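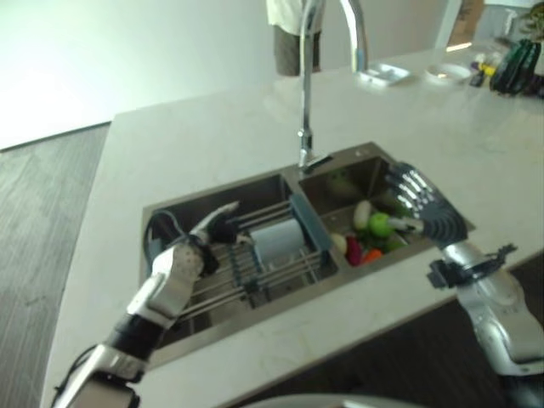
Both arms over the sink, rack across the left basin, vegetables in the right.

Kitchen tips for people building a robot at home

Every forum will tell you the kitchen is a great place to test a home-built robot. I have my doubts. Sinks are deep, steel is shiny and a carrot rolls. If you insist, these are the things I'd do before letting a pair of hands near the produce.

Use an over-sink rack. The extending kind with steel rods sits across one basin and gives the hand a surface at counter height, so it has less reaching down to do. Check that the end brackets are seated. Veronika Farkas swears by putting a rubber band under each one and I have yet to see it make a difference.

Mind the cable at the wrist. A loop that looks tidy with the arm parked will hang into the basin once the arm stretches out. Tie it back along the forearm with hook-and-loop strips, leave slack at the joint, then move the arm through its whole reach by hand with the power off.

Don't trust "splash resistant." Jitby prints it on the box for their hand covers. Ours let water in at the cuff after 8 washes. Dry sink, dry vegetables, faucet off at the valve. Washing can wait until June, or forever.

Mixed vegetables are a bad first test. Start with one potato. Garnet Chan wanted the full pile from day one, and all we learned was that the lime-sized things are easy to squeeze and hard to let go of.

Push the dishes to the back of the counter, well past the faucet. Better yet, take them off altogether – I say this every time and there is always a plate.

Run it slow. We cap speed at 60 percent and I would go lower. Keep someone within reach of the stop button, and keep that person's sleeves out of the sink.

Wipe the fingers afterward with a barely damp cloth, getting into the knuckles. Lettuce bits dry hard in there. Skip the spray cleaner.

Does any of this beat washing a carrot yourself? Not yet, in my kitchen. Chantal Fehr disagrees and has promised me a salad.

Updated Dec 22, 2022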